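Aug 25, 2021 - Ollow arm, dropped grip fault

Third stop on the table-clearing runs. Same code as the one in February: finger position reads fully open while the controller thinks it is holding something, then the arm parks and waits for a reset. Špela was at the e-stop and hit it anyway, correctly. Arm was over the table at the time, no contact with anything.

What we checked:

- Finger cable at the wrist. Reseated, no change.
- Supply voltage at the Baumgartner driver board. Steady.
- Log timestamps. The grip signal stays high for 49 ms after the fingers open.

That last one is the problem, I think. The planner reads the stale signal and starts the lift with nothing in the grip. Vilhjálmur wants to blame the current threshold, and he may be right for the heavy items, but it doesn't explain the stops on cups.

Interim rule: speed limit stays on and hands stay off the table until the arm is parked AND the light is out. Parked alone doesn't count.
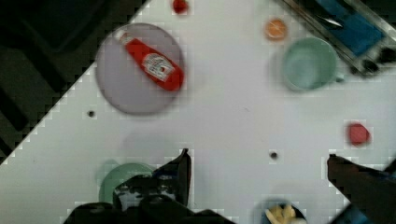 Wrist view is what I'm using to go through the bottle picks. Set the detector to ignore the red items away from the plate for now, so the ketchup bottle is the only red target. It lies diagonally across the plate, so the approach angle has to come from the bottle and can't be left at the default.

To do: shorten the signal hold, rerun up to 1,000 open/close cycles with no load, then go back to the cups. Špela has the spare driver board from Kadby if the cycles fail.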